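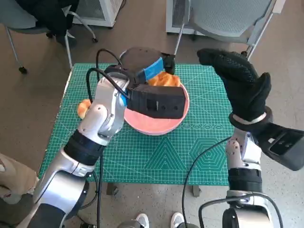

A bread roll in a pink bowl on a green cutting mat.

Wubshet says its table kit will end the messy breakfast. Some buyers want to see the crumbs first.

The kit, which went on sale in July, pairs a shallow bowl with a gridded cutting mat, the kind sewing shops have sold for years. The company claims the raised rim catches "almost all" the flakes from a roll or croissant and that the grid helps children learn to set a place. It has not published a test of either claim.

"It's a bowl and a craft mat," said Maarja Liepiņa, who runs a housewares store and passed on the first shipment. "My customers already own a bowl."

Wubshet spokesman Indrek Kļaviņa said 487 kits had sold out of a first run of 500. He would not say how many went to stores and how many to households, or whether any had been returned.

There is also the matter of food on a surface made for blades. Kļaviņa said the mat should be wiped down before meals and that bread belongs in the bowl. The instruction sheet, a single page, mentions wiping but says nothing about using the mat for cutting and for breakfast on the same day.

A second run of 1,075 kits is planned – the price has not been set.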